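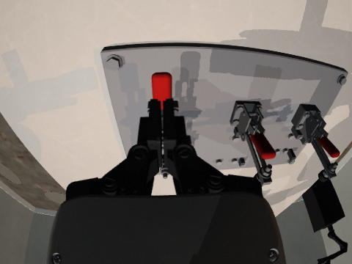
Ticket 176: gripper stalls when opening toggle clamps
Project: Moura clamp fixture, simulated cell
Site: Nostusmont shared workshop
Status: open

Symptom
Gripper closes on the red handle, the arm starts the pull, and the Willier controller reports a force limit at 85 percent of travel. Same fault on every clamp in the row. Sim build from April. 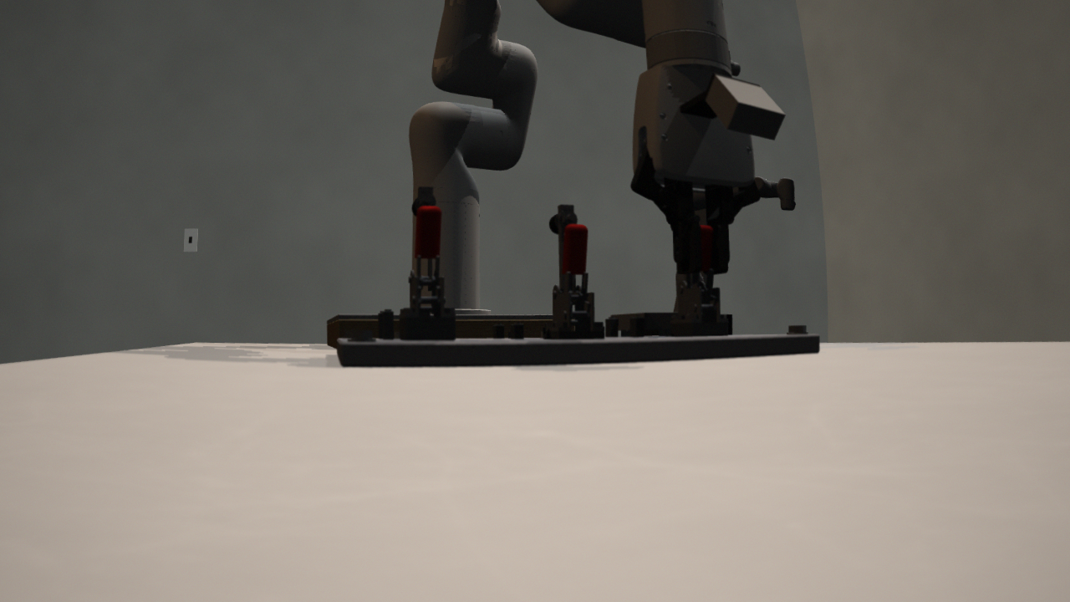 Checks done
1. Raised the force limit from 100 N to 125 N. The stall moved later in the travel but did not clear.
2. Compared the handle pivot in the model with the Sesport clamp drawing. Pivot axis in the model is 3 mm too low.
3. Ran the pull with finger collision turned off. Full travel, no fault.
4. Checked the grasp point. Fingers close on the grip with the linkage directly below the tips, so any error in the arc pushes them into the side plates.

Probable cause
The arm follows an arc computed from the wrong pivot height.

Next
Correct the pivot in the fixture file, regenerate the arc, put the limit back to 100 N and rerun all clamps. Do not build the bench version from the current file.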